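Dilalo planner: frequently asked questions

Maintained by Beathag Munro and Gitau Lukumay. Last touched in March, after the contact solver change. If you came for the sales pitch, that lives on another page and we didn't write it.

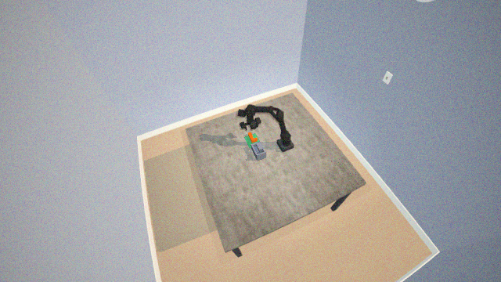
Most of the mail we get about Dilalo asks whether the success rate is real. It is real, in simulation. Please read the first two answers before you quote it anywhere.

What is Dilalo?

A motion planner and grasp selector for a single arm over a table. It takes a guess at where each object is, picks a grasp, and hands a joint path to whatever controller you run. It doesn't learn anything. It searches, and when the search runs out of time it gives up and tells you so.

How good is it?

Our standard test is 1,590 simulated pick attempts with the objects dropped in new poses each time. The current release failed 237 of them. We used to print only the percentage, and people pasted it into slides without the word "simulated" next to it, so now we print the failures.

Will those results carry over to my robot?

Some will. I wouldn't plan a budget on it. The simulator gives the planner friction values that we typed in ourselves, and real rubber and real plastic have never read our config file. Expect the collision checking to hold up well and the grasp ranking to hold up badly.

The renderer has shadows and rough-looking surfaces. Doesn't that make the vision part realistic?

It makes it look realistic to you. Shadows do matter a little, since a dark patch beside an object can pull the segmentation mask outward, and we want to catch that early. But a rendered shadow is cleaner than anything a ceiling light will give you. Sowmya Suvarna keeps asking for better textures and we keep asking what bug they would find. So far we have one example.

Why does the planner struggle when objects touch or overlap?

Perception tends to merge them. Two flat parts lying one on the other come back as a single lump with an odd outline, and the grasp selector then picks a spot on something that doesn't exist. Setting split_overlaps to true helps with strong color differences and does very little otherwise. It also adds up to 343 milliseconds per cycle on our test machine.

Why does the arm stop above the objects and sit there?

Usually the pre-grasp check is waiting for a fresh pose. Look in the log for "stale target". If you see it more than once per attempt, your perception node is too slow, and raising the timeout will hide the problem without fixing it. Yes, the old guide told you to raise the timeout. The old guide was wrong.

Can I use Mastik for perception instead of the built-in node?

Yes, from Mastik 7 on. The bridge was written by Visitación Collado and is in the extras folder. It reports confidence scores, which Dilalo reads and ignores. We tried using them, and high confidence predicted a good grasp about as well as a coin.

Do you support two arms?

No. There is a branch called pirkholm that claims to. It plans for each arm separately and hopes.

Is the random seed fixed?

Only if you set it. Without a seed, the same scene can give you a clean path on one run and a timeout on the next. Please include the seed in bug reports. "It worked yesterday" can't be replayed.

Where do I send a report?

To the tracker, with the scene file, the seed and the full log. Lorna Mowat sorts new reports and will close anything that comes with only a video.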